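Looking After the Table-Clearing Cell: Frequently Asked Questions

Welcome to the help page for the Trasten dining cell! It covers the arm, the gripper and the simulated twin that goes with them.

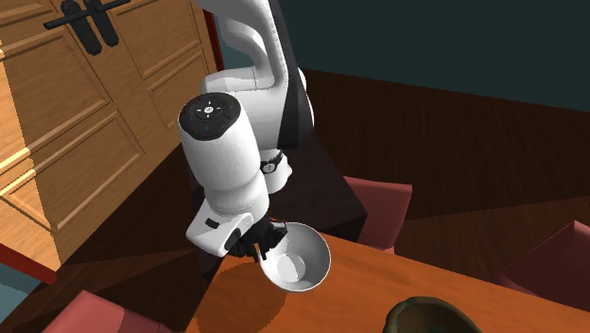
We get a steady stream of mail from people who are setting up their first bowl-handling routine, and we love reading it. Most of the answers are short, so we've gathered them on one page. If you've already got your cell running, skip down to the maintenance questions.

Do I have to use the simulated room before I run the real arm?

You don't have to, but please do! Every setup file goes through the twin first on our own bench, and it has saved us a good deal of crockery. Load your table height, load your bowl, run the pick, and watch how close the fingers get to the tabletop. Ten minutes there is a lot cheaper than a new set of fingertips.

How do I set the table height?

Jog the arm down until the closed fingertips just touch a sheet of paper laid on the table, then press Save Surface. Do this at three corners if you can reach them. Real tables are hardly ever level, and the software fits a plane through whatever points you give it. With only one point it assumes the table is perfectly flat.

Where should the fingers grip a bowl?

On the rim, with one finger inside and one outside. Start at 7 mm of overlap. Deeper than that and the inside finger can bump the curve of the bowl as it closes, especially on shallow dishes. If your bowls have a wide flared lip, use the Flared preset and let the wrist come in at more of an angle.

My bowl tips when it's lifted. Is something wrong?

Probably not. A bowl held by one side of its rim wants to swing, and a little tilt is fine when it's empty. If it keeps rotating during the move, check these in order: finger pads, grip force, then lift speed. Worn pads are the answer more often than anything else, and they're the easiest thing to change.

What grip force should I use?

Begin at 60 percent with ceramic and go up in small steps. Please don't jump straight to full force. Thin rims chip, and you may not notice the chip until you've washed the bowl and run a thumb along it. (Ask us how we know.)

How often should I change the finger pads?

We change ours at 4000 picks. The counter is on the Gripper page, and it doesn't reset by itself, so remember to clear it when the new pads go on. Greasy dishes wear them faster. Wipe the pads with a damp cloth at the end of each day and let them dry before you park the arm.

Can I use pads from another supplier?

Sure! The Remosetti soft pads fit with no changes. The Hendriks ones are slightly thicker, so redo the zero point after you fit them or the gripper will report a part when it's holding nothing at all. We've had a lot of fun trying different pads and would love to hear what works for you.

What does error 2802 mean?

The gripper closed and the width sensor didn't agree with the motor position. Open the fingers, look for crumbs or dried food in the slides, brush them clean and home the gripper. If the error comes back right away, power down and reseat the gripper connector. It only goes in one way, and it should click.

Why does the twin finish the pick when my real arm misses?

Usually the bowl has been measured wrong, or the table has moved. Someone bumps it with a chair and everything shifts by a finger's width. Put a strip of tape on the floor at each table leg and look there first. After that, compare the rim height in your bowl file with a ruler. The twin will also be kinder than real life about slippery surfaces, so a pick that only barely works on screen needs more margin.

Can I leave chairs and other furniture near the table?

Yes, as long as they're in the room file. The planner avoids what it's been told about and nothing else. Add each chair as a simple box, a little bigger than the real thing, and leave the elbow plenty of room to swing.

Does the arm need greasing?

The joints are sealed, so leave them alone. The gripper slides do want a tiny dab of the food-safe grease from the Ferasport kit whenever you change pads. Use less than you think, and wipe off whatever squeezes out after a few open and close cycles.

Where do I send a bowl file I'm proud of?

Use the upload button on the Library page. We test every one we get, and the next batch goes up in August. Odd shapes are very welcome!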